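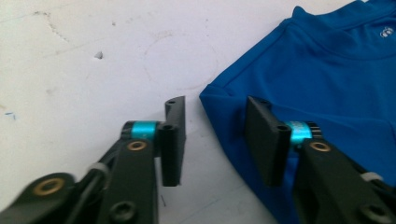 The Folding Table: a gallery
Words by Haf Yorath, October 30, 2024

I have been folding clothes for most of my adult life and would describe the results as optimistic. My jumpers go into the drawer as rectangles and come out as weather. So when the Vivedwood laundry evenings started up again in August, I went along, mainly for the biscuits, and stayed for the shirts.

The evenings run for 2 hours and cost nothing. Man-sik Won leads them. He once worked in the returns room of a clothes shop called Ullora, where he says he folded up to 2,000 garments a month, most of them sent back by people who had ironed them first and then changed their minds.

This page is short, as I spent most of the evening losing an argument with a sleeve.

The blue shirt, spread out
A good strong royal blue, and a colour that hides nothing. Man-sik's advice is to start by getting the cloth flat and smoothing it outwards from the middle. Mine is to start with a tea towel and work up to sleeves in your own time. A white table helps you see your edges, including the ones you would prefer not to.

The blue bundle 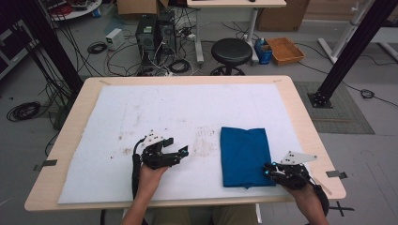
Does a folded shirt have to be perfectly square?
Near enough will do, provided the shirts in one pile are all much the same width. Choose a width that suits your drawer and stick to it, and keep the thick edges from all landing on the same side or the pile will lean.

A rectangle with soft creases and a small flap sticking out at the bottom. Gun-woo Do calls such flaps "tails" and tucks them under. Aiman Hutapea leaves them alone on the grounds that the drawer will be shut. I am with Aiman, though I have seen Gun-woo's drawers and they are magnificent — you could file a tax return in them.

The white sheet underneath has had a life of its own, judging by the brownish stains to the left of the cloth. I would keep pale linen on the other side.

Next time we do fitted sheets. There are 19 places and 5 are still going, so put your name down with Byung-chul Wang. Bring a sheet, preferably one you don't have strong feelings about.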